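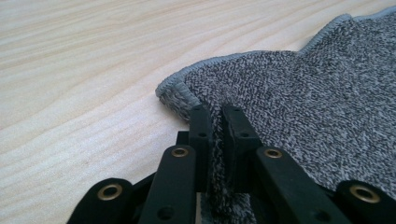

Gripper fingers closed on a fold of gray knit, near the hemmed corner.

Skukura workshop, August update on the shared gripper build. This thread covers the hand-held unit, its linkage and the cloth tests. 1/6

The unit is operated by hand. Its fingers and arms are matte black, with brass-colored bushings in the linkage. Members who wish to build a second unit will find the drawings in the Reritz folder on the workshop computer. 2/6

Cloth remains the main subject of testing this month. The target is a single fold, held between the fingertips without catching the layer of table padding used in some trials. Rogério Dantas has recorded 240 grasps to date, of which 86 were made at a hemmed edge. 3/6

Knit fabric has proved harder to log than plain cotton. The loops give under pressure, and the fold can be thicker than the operator expects. Please note the type of fabric on every log sheet – "gray cloth" is not sufficient. 4/6

Two changes to the linkage have been approved. The holes in the next set of arms will be reamed before the bushings are pressed in, and the finger screws will be tightened in pairs. The current arms stay in service until the new set has been fitted and checked. Pap, the bench-mounted version, will use the same fingers. 5/6

The Jisudach motor board has not yet been installed in Pap. Members are asked not to connect it to the bench supply before the wiring has been inspected. Bench time for the gripper group begins at 6 p.m. – log sheets go in the tray beside the drill press. 6/6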